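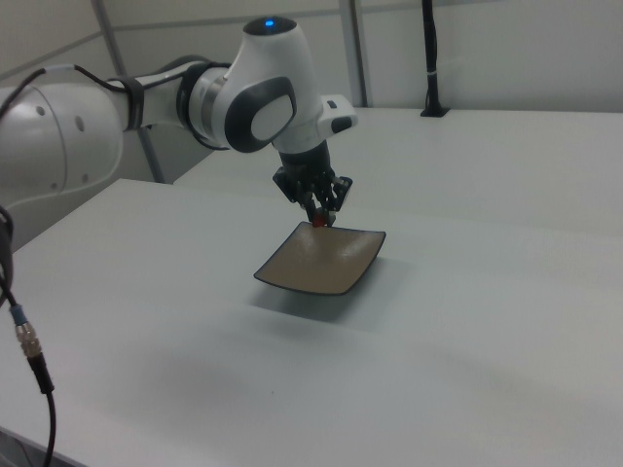

Skalus Brings Square Dishes With a Dark Rim to the Everyday Table

Palthorpe, Sep 5, 2021 – The tableware maker Skalus announces today its new collection Samow, a small family of shallow square dishes for the home, the café and the office kitchen. The collection has 4 sizes and comes in 4 colors, and it can be ordered from today in the Skalus shop in Palthorpe and from selected dealers.

The first color to be delivered is a warm brown-taupe with a thin black rim. The corners are rounded and rise a little, so that a dish can be lifted from a flat table with the fingertips. The other three colors, chalk, moss and dark blue, will follow in December.

The work on Samow has started with a question from customers. Many of them were using a dinner plate for things which are not dinner: keys, coins, a slice of cake, the tea bag after the tea. They wished for a dish that has low sides and does not take much place.

"We have made many drawings, and most of them were too beautiful to use," says Bronwyn Hinds, head of design at Skalus. "A dish must be picked up many times in a day, often by somebody who is looking at another thing. For this reason we spent the most time on the corners and on the rim."

Before the final shape was decided, the company collected 2686 answers from households and small cafés. The people were asked where they keep their dishes, how they stack them and what they put on them. The answers led to two changes. The sides became lower than in the first plan, and the largest size was made narrower in order to fit on a normal kitchen shelf.

The café Vass has used the early pieces on its tables during the summer. "Our guests get the bill on it, and the cookies also," says Thắng Lã, owner of the café. "We asked for a dark rim, and I am glad that it has stayed. On a pale table one sees at once where the dish ends."

The first production is limited to 1000 sets. Each set contains one dish of every size, packed in a carton with paper between the pieces. Single dishes will be sold when the other colors arrive. Customers who already own the round Skalus bowls can place them on the second largest size, which was measured for this use.

Dealers who are interested in the collection can ask for samples and a price list at the Skalus sales office. Orders from dealers are handled by Tayla Pearce.

Press contact: Elsie Grimshaw, Skalus, Palthorpe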